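**De :** Sekar Ngui
**À :** liste de diffusion de l'atelier Sostine
**Date :** 30 mars 2026
**Objet :** Re: Poste sanitaire, montage et règles d'accès

Mesdames, Messieurs, chers membres,

Je réponds au message de Dagim Feyisa, dont je reproduis ci-dessous l'essentiel à l'intention des personnes inscrites depuis peu.

> Le poste sanitaire prévu au projet Petus doit servir aux essais de rangement et de nettoyage du bras. Avant d'aller plus loin, je souhaiterais que le groupe se prononce sur trois points :
>
> 1. La hauteur du plan vasque par rapport à la base du robot. Le relevé de novembre ne correspond plus à la disposition retenue.
> 2. Le choix des objets laissés à demeure sur le poste. Chacun apporte les siens et les essais ne sont plus comparables d'une séance à l'autre.
> 3. L'alimentation électrique du côté droit, dont le câble descend le long du mur.
>
> Je rappelle par ailleurs que le budget voté est de 3000 euros et que les dépenses engagées s'élèvent à 1889 euros.
>
> Dagim Feyisa

Sur le premier point, le groupe mécanique propose de conserver la hauteur actuelle du plan et de reprendre le relevé à partir de la base du robot. Modifier le meuble obligerait à déposer la vasque, opération que nous préférons éviter. Le nouveau relevé sera versé dans le dossier partagé sous la référence Petus-2564, en remplacement de celui de novembre, qui sera conservé pour mémoire et ne devra plus servir au calcul des trajectoires.

L'approche du robinet appelle une remarque particulière. Le mitigeur étant placé au centre, derrière la cuve, la pince doit se présenter par l'avant, doigts ouverts, et dégager ensuite le levier vers le haut. Toute trajectoire latérale passant au ras du plan est à proscrire tant que les limites logicielles n'auront pas été redéfinies. Les vitesses réduites demeurent obligatoires pour l'ensemble des essais sur ce poste.

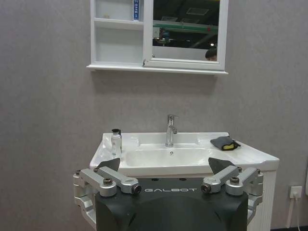 S'agissant du deuxième point, nous proposons d'arrêter une liste courte et de nous y tenir pendant toute la campagne : un flacon à gauche de la vasque, une éponge et un chiffon à droite, un emballage étroit dans le compartiment supérieur du meuble mural. Le compartiment inférieur reste libre et sert de zone de dépose. Les objets personnels devront être retirés en fin de séance. Il est demandé de ne pas remplacer un objet de la liste par un modèle voisin sans l'inscrire au cahier d'essais, même lorsque la différence paraît négligeable : un flacon plus lourd ou une éponge plus ferme suffisent à fausser les réglages d'effort.

Le chiffon mérite une consigne à part. Sa forme change à chaque manipulation, et plusieurs membres le replient avec soin avant de lancer le programme. Nous souhaitons au contraire qu'il soit posé sans préparation. Bogdan, notre module de saisie, doit pouvoir traiter ce cas, et les échecs seront consignés au même titre que les réussites.

Le miroir a également fait l'objet de discussions. La détection confond par moments les reflets du plafonnier avec des objets réels. Deux solutions sont à l'étude : masquer la zone du miroir dans le traitement, ou la conserver en rejetant les points dont la profondeur est incohérente. Le groupe logiciel a une préférence pour la seconde, plus longue à mettre au point. Les membres ayant déjà traité cette question sont invités à transmettre leur code avant la prochaine réunion technique.

Concernant le troisième point, le câble devra être fixé au mur par des attaches et tenu hors du volume de travail du bras. La prise reste accessible en permanence. Aucun essai avec de l'eau n'est autorisé à ce stade, et cette interdiction sera maintenue jusqu'à la vérification complète de l'installation électrique.

Enfin, le solde disponible permet de commander chez Tretar des embouts de doigts de rechange ainsi que la visserie correspondante. Le devis est en attente. Je propose que la commande soit passée dès sa réception, sous réserve de l'accord de Dagim Feyisa, qui tient les comptes du projet.

Les objections et compléments sont à adresser directement à la liste, en conservant l'objet du présent message.

Je vous prie d'agréer, Mesdames, Messieurs, l'expression de mes salutations distinguées.

Sekar Ngui
Coordination du projet Petus
Atelier partagé Sostine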